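Sammlungen > Küche und Tisch > Kovinon > LIESMICH

# Kovinon – ein Bestand an Tischen, Töpfen und Tassen

Schön, dass Sie hergefunden haben! Kovinon ist eine Sammlung von Aufnahmen gedeckter, halb gedeckter und gerade erst freigeräumter Tische, dazu je eine kurze Beschreibung in deutscher Sprache. Angefangen habe ich damit, als ich für einen Aufsatz über das Frühstück nach Bildern suchte, auf denen ein Topf einfach nur auf einem Tisch steht, und immer wieder bei Werbeaufnahmen mit Petersilie und Leinentuch landete. Dagegen ist nichts zu sagen (ich mag Petersilie), aber so sieht es morgens um sieben bei den wenigsten aus, die ich kenne.

Diese Datei ist etwas länger geworden als geplant. Wer nur wissen will, wie die Ordner heißen, springt bitte gleich zu »Aufbau«.

## Stand

Version vom 16. März 2018. Die nächste Durchsicht ist für Mai vorgesehen, dann kommen auch die Nachträge zu den Backformen hinein, die jetzt noch im Ordner `wartet` liegen.

Umfang: 1.000 Aufnahmen, davon 322 mit mindestens einem Kochgefäß und 189, auf denen ein Gefäß mit Deckel steht. Die übrigen zeigen Geschirr, Besteck, Schneidbretter, Tabletts und das, was sich auf Küchentischen sonst so niederlässt.

## Aufbau

Die Sammlung ist nach Tischen sortiert und innerhalb der Tische nach Gegenständen. Das hat sich bewährt, auch wenn man sich anfangs daran gewöhnen muss.

- `tische/` – ein Unterordner je Tisch, mit einer kleinen Notiz zur Farbe der Platte
- `listen/gegenstaende.txt` – alle Gegenstände, alphabetisch, mit Verweis auf die Aufnahmen
- `listen/farben.txt` – die verwendeten Farbwörter, siehe unten
- `texte/` – die Beschreibungen, eine Datei je Aufnahme
- `wartet/` – Unfertiges, bitte noch nicht zitieren

Jede Textdatei hat dieselben Felder: Tisch, Hauptgegenstand, Nebengegenstände, Lage zueinander, Bemerkung. Das Feld »Bemerkung« darf leer bleiben und tut es meistens auch. Kojo Amoah, der die Texte der ersten Lieferung gegengelesen hat, schreibt dort gern etwas mehr hinein, und ich habe das alles stehen lassen, weil es mir beim Lesen Freude gemacht hat.

## Wie wir Dinge benennen

Der mühsamste Teil! Ein Topf ist bei uns ein Topf, solange er zwei Griffe hat. Hat er einen Stiel, heißt er Stieltopf, und ist er flach, wird er zur Pfanne. Bei Tassen haben wir lange gestritten, ob ein Becher ohne Henkel noch eine Tasse sein darf. Er darf, sofern der Henkel auf der Aufnahme nicht zu erkennen ist. Von oben gesehen lässt sich ohnehin oft kaum mehr sagen als »klein, rund, hell«, und dann steht im Text eben »kleine Tasse« oder »kleines Gefäß«, und damit gut.

Für Farben gibt es eine Liste von 20 Wörtern, mit denen wir auskommen wollen. »Mint« steht darauf, »Salbei« nicht mehr, nachdem zwei Leute denselben Topf verschieden eingeordnet hatten. Zusammensetzungen wie »blassmint« oder »malvenbraun« sind erlaubt, sollen aber die Ausnahme bleiben.

Wo eine Sache nicht sicher zu bestimmen ist, setzen wir einen Schrägstrich: »Tablett/Teller« heißt, dass beides sein kann. Bitte beim Weiterverwenden nicht stillschweigend auflösen. Marken tragen wir nur ein, wenn der Name lesbar auf dem Gegenstand steht, und aufgedruckte Bildchen kommen zu den Nebengegenständen, mit dem Zusatz »Aufdruck«.

## Ein Eintrag zum Eingewöhnen

Zum Üben schlage ich neuen Mitlesenden gern diesen Eintrag vor, der ohne viel Gedränge auskommt:

> Tisch: braun, leicht malvenfarben, matt
> Hauptgegenstand: Topf, blassmint, zwei Griffe, Glasdeckel mit Edelstahlrand
> Nebengegenstände: kleine Tasse, weiß; Tablett/Teller, weiß, Aufdruck Bärengesicht
> Lage zueinander: Tasse rechts vom Topf, dazwischen freie Tischfläche
> Bemerkung: Bedienfeld mit Drehregler seitlich am Topf, silbergrau

Den Inhalt des Topfes haben wir offen gelassen. Durch das Glas ist es dunkel, und geraten wird bei uns nicht.
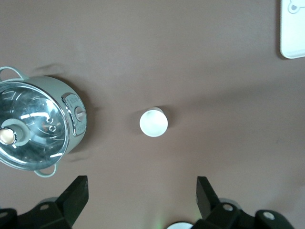 ## Bekannte Lücken

Gläser sind schwach vertreten, Teekannen fast gar nicht. Die Reihe mit dem Arbeitstitel Gallagher, lauter lange Esstische, ist nur zur Hälfte beschrieben. Außerdem sind helle Tischplatten in der Überzahl, und wer damit etwas auszählen möchte, sollte das bedenken.

In den älteren Texten taucht noch das Wort »Gedeck« für alles Mögliche auf. Ich ersetze es nach und nach, bitte haben Sie etwas Geduld mit mir.

## Verwandtes

Aus derselben Arbeit stammen Lollum (Spülbecken und Abtropfgestelle) und Flukano (Speisekammern und Regale). Die Felder sind gleich aufgebaut, die Farbliste gilt für alle drei. Wer mehrere Bestände zusammenlegt, möge bitte den Namen der Sammlung vor die Nummer setzen, sonst gibt es Doppelungen.

## Nutzung und Rückmeldung

Für Unterricht, Forschung und private Neugier dürfen Sie Bilder und Texte frei verwenden, wenn Sie Kovinon als Quelle nennen. Über Korrekturen freue ich mich sehr, auch über kleine. Am liebsten ist mir eine Nachricht mit der Nummer der Aufnahme, dem alten Wortlaut und Ihrem Vorschlag.

Kontakt: Redaktion Kovinon | © Kovinon | Nach oben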